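Irena Urbańczyk hat sich einen Kaffee geholt, den sie während des gesamten Gesprächs nicht trinkt. Die Trainerin von Skerno Vallport sieht müde aus, was nach dem 0:3 gegen Mazurek niemanden wundert. »Die erste Halbzeit war in Ordnung«, sagt sie. »Leider hat uns der Verband auch die zweite angesetzt.«
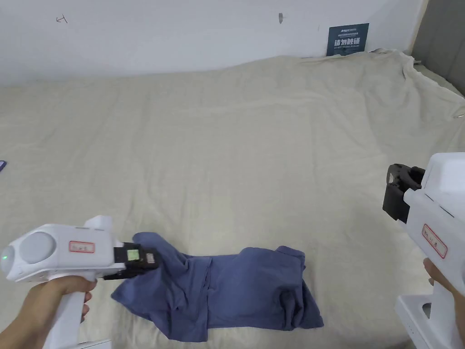
Seit 9 Spielen wartet ihre Mannschaft auf einen Auswärtssieg. Urbańczyk kennt die Zahl, sie bekommt sie ja oft genug vorgelesen. »Wir fahren hin, wir spielen mit, wir fahren heim. Vor allem das Fahren beherrschen wir inzwischen.« Gut 400 Kilometer waren es diesmal, mit Stau.

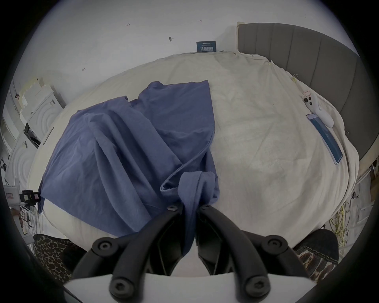

Ob die Umstellung auf Dreierkette ein Fehler war? Sie überlegt lange. »Auf der Tafel sah sie hervorragend aus. Auf der Tafel läuft allerdings auch keiner in unseren Rücken.« Den Innenverteidiger Ollier, vor dem 0:2 ausgerutscht, nimmt sie in Schutz - er sei 21 und dürfe das.

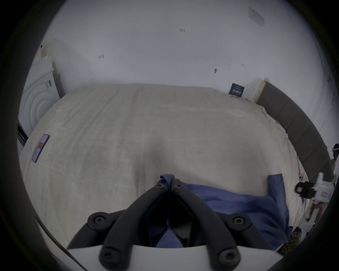

Zuletzt geändert: 28.03.2025

Vom Abstieg will sie nicht reden, tut es dann aber doch. »Im Mai wird abgerechnet. Bis dahin bin ich zu 100 Prozent überzeugt, danach können Sie mich noch mal fragen.«

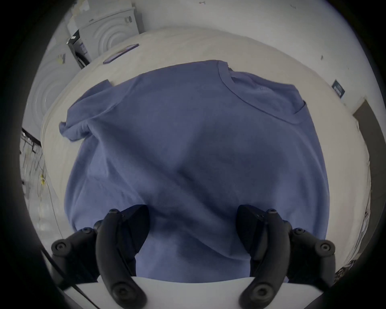

Der Vorstand habe ihr übrigens das Vertrauen ausgesprochen, zweimal in einer Woche. »Einmal wäre mir lieber gewesen«, sagt Urbańczyk und schiebt den Kaffee weg. Um vier ist Training, Standards stehen auf dem Plan.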